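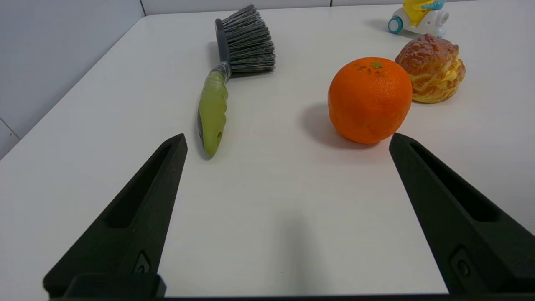
I've had the Rindard gripper kit for seven weeks now, which I think is long enough to say something useful about it. I bought it with my own money. It cost more than I wanted to spend and I put it off for most of the winter.

The kit is sold as a bolt-on hand for small desktop arms. You get the motor unit, a pair of printed fingers, a wrist camera with its bracket, a bag of screws and two cables, one of which I haven't needed. The arm is not included. Mine is a Pumetti, second-hand, bought from a man in the next town who had lost interest in it.

Fitting it

The instructions say an hour. It took me an evening and part of the following morning. Most of that was the adaptor plate. Rindard supply one that is meant to suit the Pumetti, but two of the holes on mine needed opening up slightly with a hand drill before the bolts would go through. I wrote to them about it and had a reply from Blandine Ferrand, who looks after their support, asking for the batch number. She posted a new plate the same week. By then I had the old one on and working, so the new one is in a drawer.

The camera bracket has a bit of play in it until you do the last screw up properly. Do that before you run the calibration. I did it afterwards and had to run the whole thing again.

The software

It is called Alletport and it runs in a browser window. Calibration is clear enough. You jog the arm to a few positions, press a button at each one, and it works out where the camera is in relation to the fingers. Teaching it a pick is slower. You guide the arm through the movement several times and then let it process, and on my old laptop that meant going off and making tea.

There is a log of every attempt. Mine stands at 2,269, although a good share of those are me testing silly things late at night. The log can be sorted by object if you remember to type the object in at the start. I often forgot.

Picking things up

I keep a box of odds and ends for testing and change them over every few days. At the moment the table has a green-handled hand brush on it, an orange, a toy cream puff and a little white toy vehicle with a yellow figure on top.

The orange is the easiest of the lot. The fingers come in from either side and it goes up without fuss, wherever I put it on the table. The cream puff is nearly as good so long as the arm comes down low. If it closes too high it catches the top crust and tips the thing over.

The brush has been the hard one. If the fingers close across the handle near the middle, it lifts and stays level. If they close nearer the hanging hole, the bristle end drops and the whole brush swings round. The software doesn't seem to have any idea of weight, so I had to teach it to aim for one part of the handle, and it needed 53 tries before I was happy leaving it to get on with the job. Laying the brush at a slant was harder again for the first few days.

The toy vehicle is somewhere between the two. It wants to roll when a finger touches it first on one side. Slowing the last part of the approach helped.

The fingers

They are printed, in black, with a slightly rough finish. I expected to break one early on and I haven't, even after driving the left one into the table hard enough to stop the arm. Spares are sold in pairs only, which is annoying if you only damage one. Durrani make a softer set that is supposed to fit the same mount. I have them on order and will write about them if they turn up.

Noise and so on

The motor whines when it holds a grip for more than a few seconds. It isn't loud but I wouldn't want it going in a room where someone was trying to read. It gets warm too, though never too warm to touch. The main cable is a little short for my table and pulls at the wrist when the arm reaches right over to the far side. I have tied mine back with a strip of Velcro.

Would I buy it again

Yes, at the price I paid, which was the February offer. At full price I would have to think about it. If your arm is a Pumetti, ask them which adaptor plate you will be sent before you order.

I still haven't tried the second cable. The manual says it is for an outside trigger, a foot switch or something of that sort, and I have an old sewing machine pedal in the garage that might do.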